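Saltwood Bench Cell: equipment planning card

Revision: December 2023

Scope

This card covers what has to be bought, borrowed or budgeted to set up one Saltwood cell. It is meant for labs and small shops that want to record tabletop handling data in the same layout as the existing sets, and for anyone who has to defend the spending. It does not cover training compute or storage beyond the local disk.

A cell is two arms and one table. Sites that already own a pair of six- or seven-axis arms should read the section on grippers first. Most of the avoidable cost has been there.

Bench layout

The table top is white and the working area is a brown mat. Both arms reach over the mat from the same side of the table. Keep a margin of table visible around the mat, so that the fixed camera view can be lined up again after the table has been moved. The wall behind should be plain. Daylight from a side window is allowed, but log it in the session notes.
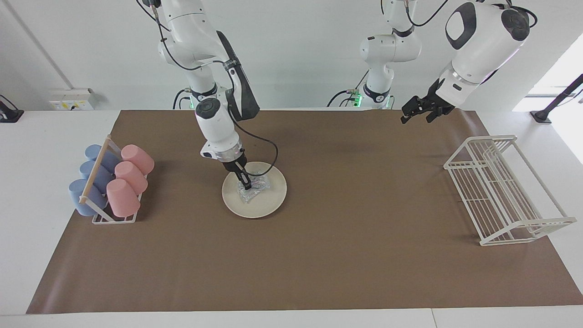
Packet pick from the plate, right arm. Cup rack and dish rack at opposite ends of the mat.

Props are cheap and are bought locally. Plastic cups, a plate, wire racks and thin plastic packets are enough for the base task list. Buy spares of everything that gets squeezed. Matte cups are preferred over shiny ones.

Budget lines

Arms: one pair, same model, same firmware. Quote them together with their controllers. Two separate orders from Merville reached us with different controller revisions, and the second had to go back.

Grippers: two-finger, one per arm, plus one complete spare for the cell. Fingertips are a consumable and belong under supplies. Thin film is the hardest test for them. A pair that handles cups well may still fail to pinch a packet flat on a plate, so ask the vendor for a loan pair before ordering.

Cables and dress kit: 3192 USD for the first cell, including spares. This line was missing from the first plan. External cable runs need slack at the wrist and must stay clear of the opposite arm when the grippers meet over the center of the mat.

Cameras: one fixed view from the side or above, one head view. Buy mounts that lock. Friction mounts drift.

Props and mats: small, recurring. Replace the mat when the marks on it start to show up in the fixed view.

Lead times

Arms from Merville: 91 days from order to dock. Grippers from Sodmont: three weeks if in stock. Mounts and dress kit are usually on the shelf. A site ordering now should plan for first recording no earlier than the end of the quarter, and should not book operators for February.

Shared workspace tasks

Part of the task list brings both grippers into the same small volume. These tasks set the mounting distance between the bases, and the mounting distance sets the table size. Decide this before ordering the table. A wider table was tried at the Sepúlveda site and had to be replaced — the arms could reach each other only near full extension.

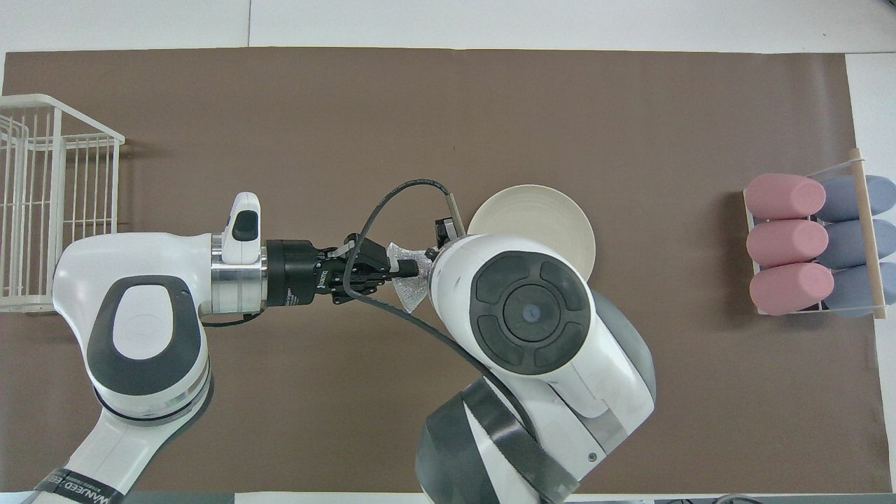

Merville wrote back on the draft of this card that a wider base spacing would lower the risk of contact between the arms, and that its standard frame ships with that spacing at no extra charge. The point is fair for single-arm work. For the two-arm tasks the narrow spacing stays in the specification, and the frame has to be quoted as a custom part.

Not included in the totals

Floor work and anchoring
Electrical outlets at bench height
Operator time
Safety assessment (site rules differ)
Shipping of returned units

Known gaps

Fingertip wear has been logged for two cells only, so the yearly figure for supplies is a guess. Power draw has not been measured with both arms under load. The Sodmont gripper quote excludes the adapter flange, and a revised quote is pending.

Changes to this card

Cable line added. Spare gripper moved from optional to required. Table size now follows from base spacing and is no longer listed as a fixed value.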